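Skero Belt Dressing and Cleaning Fluid

Product code 331
Supplied by Jindmont

Overview

Skero is a water-based cleaning fluid for smooth PVC and polyurethane conveyor belting. It lifts light oil, carton dust, label adhesive and general handling marks without softening the belt cover or leaving a film. It is supplied ready to use and must not be diluted. A concentrate is sold separately under the name Zultico and has its own data sheet.

The fluid is intended for routine cleaning. It will not restore a belt that has glazed, cracked or lost its cover at the edges, and it does not correct tracking faults.

Pack sizes

500 ml trigger bottle, sold singly or in a carton of 20
5 litre can with screw cap
20 litre drum, tap not included

The tap for the drum is the Dunbar pattern, ordered separately. Taps from the older square-shouldered drum do not fit.

Technical data

Appearance: clear liquid, colourless to pale straw
Odour: faint, slightly soapy
pH as supplied: 8.2
Flash point: none
Storage temperature: 5 to 40 °C
Shelf life: 24 months unopened, six months after opening
Residue on drying: none visible on a clean glass plate

Suitable surfaces

PVC belting, smooth or matt
Polyurethane belting, smooth or matt
Anodised and mill-finish aluminium profile
Stainless steel
Painted steel, after a spot test

Do not use on natural rubber belting, felt or woven cotton belts, or leather. On silicone-faced belts the fluid does no harm but has little effect. Polycarbonate guards should be cleaned with plain water, as repeated use of any alkaline cleaner can cause fine crazing around drilled holes.
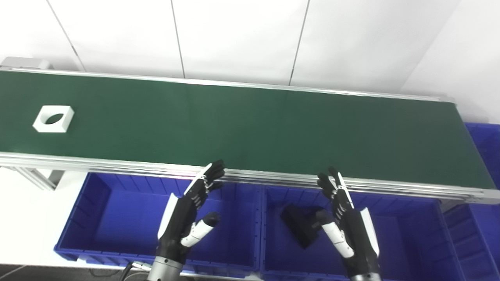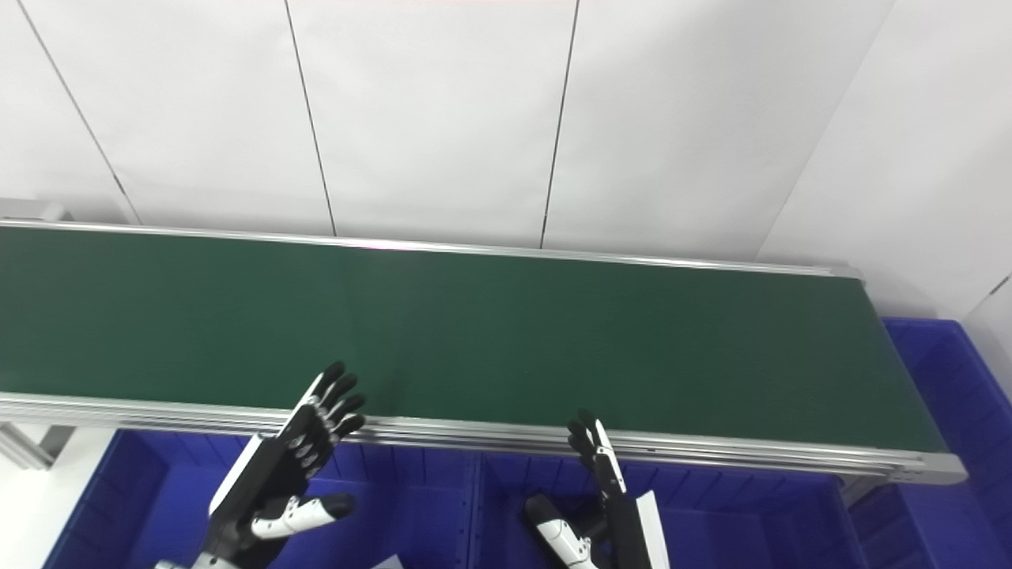 Dark green belt with grooved aluminium side rail.

Method of use

1. Stop the conveyor and isolate it from the supply. Lock off where a lock point is provided.
2. Clear the belt and brush off loose debris. A soft nylon brush is suitable. Wire brushes and abrasive pads damage the cover and must not be used.
3. Apply the fluid to a lint-free cloth. Spraying directly on to the belt is permitted only where there are no sensors, bearings or motor vents within 300 mm.
4. Wipe across the belt in overlapping strokes, working from the tail end to the drive end.
5. Leave for one minute on ordinary soiling and up to four minutes on adhesive. Do not allow the fluid to dry on the belt.
6. Wipe off with a second cloth dampened with clean water, then dry.
7. Restore the supply, move the belt on by one working length, isolate again and repeat until the whole belt has been treated.

Side rails should be cleaned after the belt. Grooved profile holds dirt at the bottom of the slot, and a cloth wrapped over a flat plastic strip will reach it. Slot covers, where fitted, should be removed first and washed separately.

Coverage

One 500 ml bottle treats nearly 40 square metres of lightly soiled belt. Heavily marked belts use about twice that rate on the first clean. For belts in daily use on dry goods, cleaning once a week is normally sufficient. Packing lines handling open food need a different product and a validated schedule.

Health and safety

The fluid is a mild eye irritant. Wear nitrile gloves and safety glasses. If splashed in the eyes, rinse with clean water for ten minutes. Spillages make hard floors slippery and should be mopped up at once. Small quantities may be flushed to the foul drain with plenty of water, subject to site rules. Do not mix with bleach or acid descalers.

Changes to this page

The dwell time for adhesive was raised from three minutes to four. The former blue cap on the 5 litre can has been replaced by a grey one from December production onwards. The contents are unchanged.

Ordering

Orders are accepted by carton, can or drum. Single bottles are available from the trade counter only. Technical queries, including compatibility with belts not listed, should be sent to Arlo Tran, with the belt maker's type number and a note of the soiling to be removed. Sample bottles are issued against a trade account.

Page revised 23 April 2023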